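Sidewalk robot leaves the path when it goes from shade to sun

Posted in School and Club Robotics

Albane Leblanc
Hello everybody. I help with a student club and we have a small delivery robot for the Bulwood challenge in January. It must follow a concrete footpath by itself, with grass on the two sides. We trained our model with 3,000 pictures and in the schoolyard it works well. On a real street it is another story. When there are tree shadows on the concrete, the robot believes the dark part is grass and it turns.
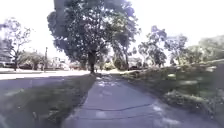
We already tried to raise the contrast and it became worse. The students want to add a second camera, but our budget is finished. Is there some solution in the software? The camera gives 5 frames per second, and the code is the Kukico starter kit with few changes.

3 replies

Hamel
Are your training pictures all from the schoolyard? Then your model has learned the colour of one yard and not much more. Take new ones under trees, in the morning and also late in the afternoon. Our team added 90 with strong shadows, so 3,096 in total with some we took in rain, and the behaviour was much better. Please check also the automatic exposure. Ours was measuring the light on the whole picture, and the sky was deciding everything. We told it to measure only the lower half.

dreltgate_dad
get lidar

Albane Pons
I agree with Hamel for the exposure, try this first, it takes five minutes. After that, do not let the robot decide with one picture only. Keep the last few results and take the average, then one bad result cannot turn the wheels. At your frame rate you will need to drive slower, otherwise the correction arrives too late. Which colour space do you use? If it is plain RGB, the students can compare it with HSV on the same recordings before you go outside again.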